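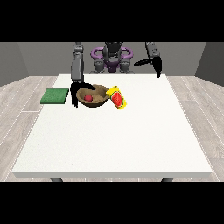 Figura 1. Cena simulada do ensaio bimanual: taça com objeto vermelho, lata amarela inclinada junto ao bordo, almofada verde à esquerda.

LISTA DE VERIFICAÇÃO DE SEGURANÇA E CONFORMIDADE
Método de avaliação em simulação para manipulação bimanual
Projeto Temellow — Laboratório de Robótica da Rullau
Data da verificação: 15 de setembro
Responsável pela verificação: Gudrun Reuter
Autor do método: Gayan Gunawardena
Presentes: Chantal Thibodeau, Edivaldo Portela

Âmbito

A presente lista aplica-se às cenas de simulação utilizadas para avaliar a política de controlo Kumsa antes da sua transferência para o robô físico da célula Nindevau. Abrange a configuração da cena, os limites de movimento, o registo de contactos e a validade dos resultados comunicados. Não abrange a segurança elétrica nem a paragem de emergência da célula, que constam de documento próprio.

Classificação: C (conforme), CO (conforme com observação), NC (não conforme), NA (não aplicável).

Secção 1. Configuração da cena

1.1 Mesa, paredes e pavimento carregados a partir da versão aprovada dos modelos. — C

1.2 Base do robô posicionada do lado oposto da mesa em relação à câmara de registo. — C

1.3 Objetos colocados sobre o tampo sem interpenetração no instante inicial. — CO
Comentário: a lata com o rótulo de melancia surge inclinada e encostada ao bordo da taça na Figura 1. O simulador não assinalou interpenetração nesse instante. Solicita-se ao autor do método que indique, no ficheiro de cada ensaio, se a inclinação pertence à pose inicial ou se decorre de contacto posterior. A imagem, por si só, não permite distinguir os dois casos.

1.4 Massas e coeficientes de atrito dos objetos documentados. — CO
Comentário: documentados para a taça e para a lata. Os valores atribuídos ao objeto vermelho foram herdados de uma biblioteca anterior e carecem de confirmação. E. Portela compromete-se a medir um objeto físico equivalente.

1.5 Designação dos objetos uniforme em todos os ficheiros. — NC
Comentário: a almofada verde figura como «esponja» em parte dos registos e como «base» nos restantes. Adotar uma única designação e corrigir os ficheiros já arquivados.

Secção 2. Limites de movimento e separação entre braços

2.1 Limites de posição e de velocidade das articulações idênticos aos do robô físico. — C

2.2 Distância mínima entre os dois braços verificada em cada passo da simulação. — C
Comentário: regra ativa nos 3452 ensaios da série de abril. A verificação incidiu sobre os registos completos e não sobre uma amostra.

2.3 Braço sem tarefa atribuída mantido em posição elevada. — C
Comentário: na Figura 1, a garra do lado direito da imagem encontra-se bem acima do tampo, próximo do canto posterior. A posição respeita o procedimento.

2.4 Contacto entre os dedos da garra e o tampo limitado em força. — CO
Comentário: a garra do lado esquerdo da imagem trabalha junto à taça, com um dedo sobre o bordo, em direção ao interior, e o outro apontado para a mesa, entre a taça e a almofada. Esta configuração é admissível. O limite de força está, contudo, definido apenas para a componente vertical. Deve ser acrescentado um limite lateral antes de qualquer ensaio em Nindevau, onde um dedo encravado contra o bordo da taça poderia arrastar os objetos vizinhos.

2.5 Ensaio interrompido automaticamente em caso de violação de limites. — C
Comentário: interrupção provocada deliberadamente em 10 ensaios de controlo, com resposta correta em todos.

Secção 3. Registo e classificação de contactos

3.1 Todos os contactos entre garra e objeto registados com instante, força e par de corpos. — C

3.2 Contactos entre objetos registados separadamente. — NC
Comentário: os contactos entre a lata e a taça são somados aos contactos da garra, o que eleva artificialmente a contagem de colisões atribuídas à política. C. Thibodeau identificou 44 ensaios classificados como colisão por este motivo. A série deve ser reprocessada e os valores anteriores retirados do relatório interno.

3.3 Critério de sucesso definido por escrito antes do início da série. — C

3.4 Perturbação de objetos vizinhos considerada no critério de sucesso. — CO
Comentário: o critério em vigor avalia somente o objeto-alvo. Uma lata tombada não penaliza o resultado. A equipa entende que o critério é adequado à comparação entre políticas — a verificadora aceita esse entendimento, mas exige que a percentagem de ensaios com perturbação seja publicada ao lado da taxa de sucesso.

Secção 4. Validade dos resultados

4.1 Sementes aleatórias arquivadas e ensaios reproduzíveis. — C
Comentário: reproduzidos 54 ensaios numa segunda máquina, sem divergência nas trajetórias.

4.2 Imagens de registo identificadas como simulação em todas as publicações. — C

4.3 Diferenças conhecidas entre simulação e célula física enumeradas. — CO
Comentário: a lista existe, mas omite a deformação da almofada, tratada na simulação como corpo rígido. Acrescentar.

4.4 Conclusões limitadas às condições ensaiadas. — CO
Comentário: o resumo do relatório afirma que a política Kumsa «manipula objetos domésticos com segurança». A redação excede o que foi demonstrado. Substituir por referência expressa aos objetos e às disposições incluídos na série.

4.5 Aprovação por comissão de ética. — NA

Ações corretivas

Item 1.5 — uniformização das designações. Responsável: Edivaldo Portela.
Item 2.4 — limite de força lateral. Responsável: Gayan Gunawardena. Condição prévia à transferência.
Item 3.2 — separação dos contactos e reprocessamento da série. Responsável: Chantal Thibodeau. Condição prévia à transferência.
Itens 1.3, 1.4, 3.4, 4.3 e 4.4 — a tratar na revisão seguinte do relatório.

Parecer

Autorizada a continuação dos ensaios em simulação. Não autorizada a transferência para a célula Nindevau até ao encerramento dos itens 2.4 e 3.2, mediante nova verificação das secções 2 e 3.

Gudrun Reuter, verificadora
Cópia para: Saimi Karppinen, direção do projeto Temellow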